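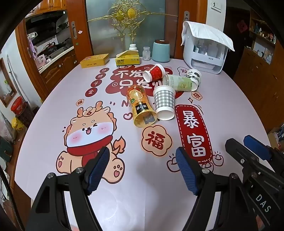

Re: clearing a table, are we there yet?

From: Laurier Lemieux
To: home-manipulation list
Date: October 28, 2019

Sqalli wrote:
> Bin picking is solved well enough to sell. A dining table with a few
> cups on it is an easier bin. I don't see why the Ilska people still
> report it as an open problem. Pick, lift, drop in the trash, repeat.

I disagree with "easier bin." A bin has walls, and a failed grasp leaves the part somewhere in the bin. On a table, a paper cup lying on its side rolls when one finger touches first, and it takes its neighbor along.

Three points from our own runs with the Mutik arm, 300 trials, parallel fingers with ridged pads:

1. Force. A closing force that holds a plastic bottle on its side will crush an empty paper cup. We have no reliable way to tell an empty cup from a half-full one before contact. Crushing is fine if the cup is trash and bad if it isn't.

2. Segmentation. A printed tablecloth costs us more than clutter does. With large red graphics under a red cup, the Vernavow detector proposed grasps on the print itself in 30 trials. On a plain white cloth it did so in none. Clear plastic over a pattern is worse again, as the depth map has holes where the bottle should be.

3. Deciding what stays. Tissue box, tin and canister stay; cups probably go. An upright cup may still be in use. I know of no policy that handles this without a person labeling the items first.

Cycle time was about 9 seconds per item when the first grasp held. A person does it faster while talking on the phone.

So my answer for chores is no for an unsupervised table, and yes for a fixed set of rigid dishes on a plain surface. If Sqalli has numbers on deformable cups over printed cloth, please post them with the failure cases included. I can put our logs on the list server if anyone wants them.

Laurier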